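Viola Longo reissue out 21st October

Mandgate Records is putting Viola Longo's second album, "Estrella," back in print. The folk singer recorded it in 13 days at Dullavton, a converted feed store, and the label pressed 300 copies. Most went to radio stations and were never sold.

Longo quit performing soon after and taught guitar for 25 years. She returned to the stage in July with a short set at the Riltaseck festival.

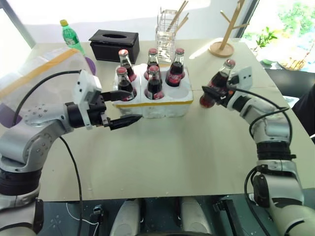
What's on the reissue

The new edition runs 37 minutes and adds two songs left off the original. Both come from Longo's own tapes. She also wrote the liner notes, which cover the sessions and her split with her first manager.

Vinyl and CD orders are open now through the Mandgate store. Subscribers to this newsletter get free shipping on either format.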